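Home About Our Work Reports News Contact

Condlow Language Fund – Progress Report, Second Period

Prepared by: Ayane Iwasaki, program lead, Folline Adult Learning
Period covered: through the end of August

1. Summary

The grant pays for evening English classes for adults who work shifts, together with one-on-one help with forms, letters and job applications. Enrollment is ahead of plan. Attendance held up through June and fell in July, when two of the larger employers in the area moved staff to summer hours. The workbook is three weeks behind schedule. Spending is within budget in every line except printing.

2. Enrollment and attendance

We planned for 574 learners by this point and have enrolled 712. Most of the increase is at beginner level, where we opened a second late class that starts at 8:15 p.m. and finishes at 9:45. The intermediate class is full. The advanced class has space, and we have stopped advertising it separately.

Learners who miss three sessions in a row now get a phone call in place of a letter. Hadi Hourani makes these calls in Arabic or English, and Wakana Tamura makes them in Japanese. The usual reason given is a changed shift. We have let people move between the early and late classes without filling in a new form, and the teachers report that this causes them little trouble as long as both groups are on the same unit.

Child care remains a problem for the early class. We asked in the last report whether unspent travel money could be used for it. We would still like an answer to that before the next term is scheduled.

3. Teaching

The course follows 12 units. Units 1 to 7 have been taught in full to both beginner groups. Unit 5 (talking to a landlord) took two weeks longer than planned, and learners asked for more of it. Unit 6 (bus and train times) was too easy for most and will be cut to one session.

Haruto Onishi observed four classes. His main comment was that the teachers talk too much in the first half hour and that pair work starts too late, when people are tired. We have moved pair work to the start of the session. The teachers were not all in favor of this – one has gone back to the old order for grammar lessons, and we have left that to her judgment.

4. Workbook

The printed workbook is being laid out by Binaneo. The first proof had the listening exercises in the wrong order and the answer key missing for Units 3 and 4. A corrected proof has been read and returned. The order is for 1,000 copies, up from 900 in the original budget, to match the higher enrollment. This is the reason for the overspend on printing, and we ask to cover it from the line for room hire, where we have money left.

Masanobu Mizuno has recorded the listening tracks again with less background noise. They can be played from a phone, so we no longer need to buy players.
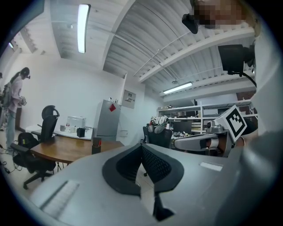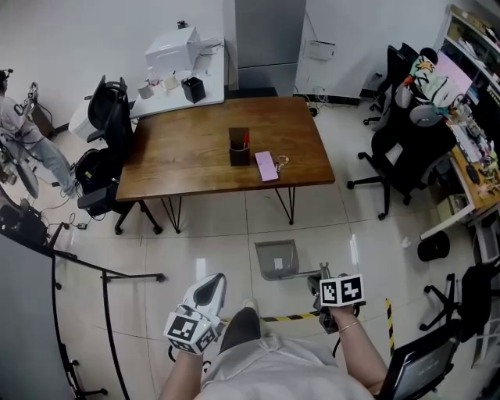

Unit 8 covers words for everyday things and where they are, and it is the last unit still being written. The first draft relied on line drawings, which learners in the trial group found hard to read, so the exercises are being rewritten with short prompts and a word bank. A typical prompt is a table with a red pen standing in a pen holder, as in the second picture, from which the learner writes two sentences using "in" and "on." The harder version adds "next to" and "between." Wakana Tamura tried six of these prompts with the Wednesday group and has since dropped one that used "beneath," a word the group did not know and did not much want. The remaining exercises are due from her by the middle of next month.

5. One-on-one help

Sessions are booked through the front desk and last 30 minutes. Housing letters and school forms take up most of the time. We refer immigration questions to the legal clinic at Kocabaş and do not give advice on them ourselves. The wait for a session is now nine days. We aim to bring it under a week by adding a Saturday morning.

6. Next period

– Finish Unit 8 and send the full workbook to print.
– Start the Saturday morning sessions.
– Teach Units 8 to 10 to both beginner groups.
– Hold the mid-course speaking check, with Haruto Onishi as outside listener.

We need a decision on two points: the use of travel money for child care, and the move from room hire to printing.

Contact: Folline Adult Learning, front desk | © Folline Adult Learning | Back to top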